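The Slow Return of the Company Lunch

By Naima Tazi
17 Oct 2025

At noon the corridor outside the kitchen at Bromano smells of onions. The company makes fittings for garden irrigation and employs 19 people in a low brick building by the canal. Until January, most of them ate at their desks or in their cars. Now they sit down together at one long table, four days out of five, and eat whatever Houda Cherkaoui has cooked.

Cherkaoui ran a small restaurant for many years before she closed it and went looking for work with regular hours. She starts at eight and leaves at three. The menu goes up on the kitchen door in the morning, written in marker on the back of an old packing slip. On the day I visited it was lentil soup, roast chicken with lemon, a potato dish for the people who don't eat meat, and pears.

"I cook what I would cook at home, but in a bigger pot," she says. "In the restaurant I made things look nice. People here want to eat and go back to work."

Shared lunches at work were once ordinary in this part of the country. The old mill had a dining hall with 500 seats, and older residents still remember the menu, mostly because it never changed. When the mill closed the hall went with it. The firms that followed were smaller. They put in a microwave, a fridge and sometimes a vending machine, and left people to sort themselves out.

What has brought the habit back is partly a matter of geography. The businesses along the canal are a long walk from any shop. The last sandwich van stopped coming two winters ago. Staff at Juntunen, a bookbinder three doors down from Bromano, used to take turns driving into town with a list of orders, and whoever drove generally lost the whole break.

Juntunen could not afford a cook of its own, so the firm now buys portions from Bromano's kitchen. A bookbinder walks over with a trolley at a quarter past twelve and brings the clean pots back in the afternoon. The price per head is 5 dollars, taken from wages at the end of the month. People who bring their own food pay nothing and are welcome at the table all the same. 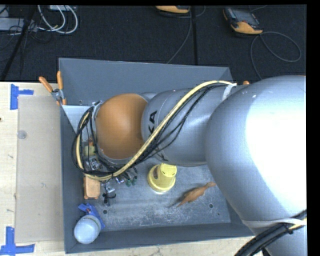

A silver robot arm reaches over a gray bin on a wooden tabletop.

Nendotia, at the far end of the row, went about it differently. The staff there cook for each other. A sheet on the wall shows who is cooking and when, and each cook gets the morning from ten o'clock off normal duties to do it. The company pays for the groceries. The rules are short: no nuts, something without meat, and the cook doesn't wash up.

The arrangement nearly collapsed in its first month. Some people were confident in the kitchen and some had never made a meal for more than two. One early attempt at risotto was served at half past one, by which time several people had eaten crackers and gone back to their desks. After that the nervous cooks were paired with the experienced ones, and a folder of recipes that had worked was left beside the stove. It has a good chili, a fish pie and a dozen kinds of soup. The risotto is in there too, with a note in red pen about starting earlier.

Not everyone likes eating with colleagues. A woman in the Nendotia accounts office told me she spends all morning on the phone and wants half an hour with a book. She takes her plate out to the bench by the water when the weather allows. For a while she felt she had to explain herself. These days people wave at her through the window and leave her alone.

There is also the question of time. A desk lunch can take ten minutes. A meal at a table takes forty, and at Bromano the working day was made longer to fit it in. Two parents with school pickups objected, and they now start earlier than the rest. One of them said she would still prefer the old hours, although she admitted the food was better than anything she used to pack.

Bronard, a family firm that repairs clocks, tried a shared lunch and dropped it. With only 3 people in the shop, someone always had to be at the counter, and the other two felt guilty sitting down. They eat in shifts again. On Cherkaoui's chicken days, though, one of them tends to turn up at Bromano with a lidded dish and the exact change.

Back in the kitchen, the first sitting is finished by twenty to one. Talk at the table has covered a broken boiler, a daughter's driving test and whether the pears were from the tree behind the parking lot. (They were.) The warehouse crew comes in for the second sitting – louder, hungrier, and quicker to leave. Cherkaoui eats with them, at the end nearest the stove.

She keeps a notebook of what comes back on the plates. Beets come back. So does anything with too much celery. Rice pudding never does, and she makes it less often than people ask her to, as it sticks to the big pot and takes an hour to scrub off.

By two the tables are wiped and the chickpeas for the next day are soaking under a cloth. She puts the leftover soup in jars on the second shelf of the fridge, where anyone working late can take one.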